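Checking and Placing a Power Strip at a Work Desk

This procedure covers desks with one wall outlet and several low-draw devices, such as a monitor, a laptop charger and a desk lamp. It does not cover heaters, laser printers or anything with a compressor. Those go directly into the wall.

Before you start

Find the rating on the back of the strip or on the molded label near the cord. Write down the maximum load in watts or amps. If only amps are given, multiply by the supply voltage to get watts. A strip with no readable rating should be discarded.

Add up the rated input of every device you plan to connect. Use the figure on each power adapter. A laptop adapter usually lists its output in larger type than its input, and the two are easy to confuse. In the setup used for these notes, the total came to 107 watts, well under the limit of the strip.

Inspecting the strip

1. Switch off and unplug the strip. Remove every plug from it.
2. Put it on a clear, light-colored surface under good light. Hairline cracks and heat marks show up better this way.
3. Run the full length of the cord through your fingers. Stop at any flat spot, nick or stiff section.
4. Check the point where the cord enters the housing. The outer jacket should go all the way in, with no inner conductors showing.
5. Look into each outlet. Brown or gray discoloration around a slot means the contact has overheated.
6. Turn the strip over and check that the screws are present and the two halves of the housing meet evenly.

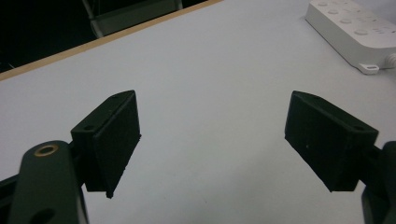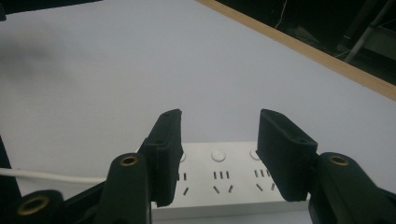
Pale tabletop; the white power strip is in both pictures.

If the strip fails any step, do not repair it with tape. Cut the plug off so that it cannot be used again, and recycle it with small electronics.

Placement

Mount the strip under the rear edge of the desktop or on the back leg. Leave at least 3 inches between the housing and any fabric, paper or carpet. Keep it off the floor where possible — mop water and chair wheels are the usual causes of damage.

Route the cord to the wall without passing it under a rug or through a door gap. Leave a small amount of slack at each end. Bundle excess cord in a loose figure eight, never a tight coil.

Connecting the load

Plug the strip into the wall with its switch off. Connect the largest adapter first, at the outlet farthest from the cord, then fill in toward the cord. Turn the strip on. After 50 minutes of normal use, touch the housing and the wall plug. Slight warmth is acceptable. If either one is hot, unplug the strip and take it out of service.

Repeat the inspection every May and whenever the desk is moved.

Gerrit Hlongwane
Last revised 10 Sep 2021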